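Gallery 7: Pink cup, white table

Compiled by Fouad Chamoun for the Firkadstead tableware pages. Last revised April 5, 2021.

The pages in this series cover small plastic drinkware, one item per page. The subject of this one is a plain pink cup with no handle. The two views are from the same session, one across the tabletop and one from close above. Notes on shape, surface and storage follow. Remarks on dimensions refer to the catalog sheet, and none of them were scaled from the pictures.

## Views
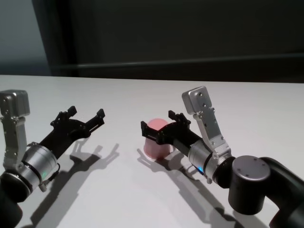
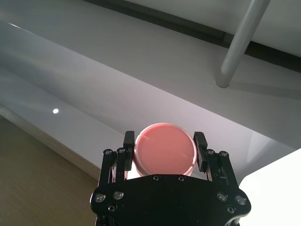 ## Notes on the first view

Cup upright on the white tabletop, between the fingers of the right gripper. The body is a smooth cylinder and the rim is rounded. The pink is pale at this angle and the material reads as slightly translucent.

Shadows fall toward the lower left. They are dark gray on the matte table, which helps when judging the color of the cup against its background.

## Notes on the second view

Same session, looking straight down. The pink goes over to salmon across the flat circular face, and the thin rim around it is paler, close to white. There is a small notch or gap in the rim at the upper left, with faint curved lines near it.

The bright sliver at the lower edge is side wall catching the light. Readers matching colors should work from the broad face and ignore the sliver.

## Color

Pale pink is hard to record consistently. A thin wall passes some light and a flat face returns most of it, so one piece of plastic can give two readings that differ by more than a full step on a paint card. Our practice on these pages is to list both readings and leave them unmerged.

For this entry:

- Side reading: light pink, slightly translucent
- Top reading: salmon pink, slight gloss
- Rim reading: pale white-pink

The Grestov color card has no good match for the side reading. The nearest chip is too yellow under daylight lamps and too gray under the older tubes. I have left the chip number blank on the sheet until the revised card arrives.

## Background and light

White matte surfaces are used for all entries from number 200 onward. Earlier entries were done on a gray cloth, which made pale items look cleaner than they are and hid shadows almost completely. The cloth entries will stay up until they can be redone, and each one is labeled as such in the index.

A gloss white board was tried in March and dropped. It put a second, upside-down cup under every cup — acceptable in a sales sheet, a nuisance when the outline of the base is what you want to check.

## Handling notes for smooth cylinders

These apply to any straight-sided cup without a handle, and were moved here from the general page at the request of several readers.

1. Hold the cup at two opposite points on the wall. Pressure on one side only will slide it across a smooth table.
2. Keep the hold level. A high hold on one side and a low hold on the other tips the cup as it leaves the surface.
3. Use light pressure on thin plastic. If the rim goes oval, let off.
4. Set the base down flat before letting go.
5. Do not stack cups that are still damp. They stick, and the twist needed to free them marks the inside wall.

For shelf storage, stand them upright in single rows. Gideva trays have a raised lip that suits this size of base. Coelho trays are flat and need a liner, otherwise the row creeps forward every time a drawer is opened.

## Cleaning before a session

Warm water, a drop of dish soap, soft cloth. Paper towels leave lint that shows up badly on pink, and the dry side of a kitchen sponge will dull a glossy face after a few passes. Let the item air-dry on a rack. Wipe the table last.

Fingerprints are the usual reason for a reshoot. They are faint on the wall and obvious on any flat face lit from above. Cotton gloves work but shed fibers — nitrile is better if the powder is rinsed off first.

## Index details

- Entry: 2,074
- Group: drinkware, no handle
- Surface: white, matte
- Views: side and top
- Base diameter: see catalog sheet 22
- Color chip: blank, pending

## Corrections

The drinkware group now runs past 600 entries and a few have been filed under the wrong heading, mostly cups listed as storage pots and storage pots listed as cups. If you find one, send the entry number and the heading you think it belongs under. A picture is useful only if it shows the rim.

Comments on the color readings are welcome too. Please say what lamp you were using.

F. Chamoun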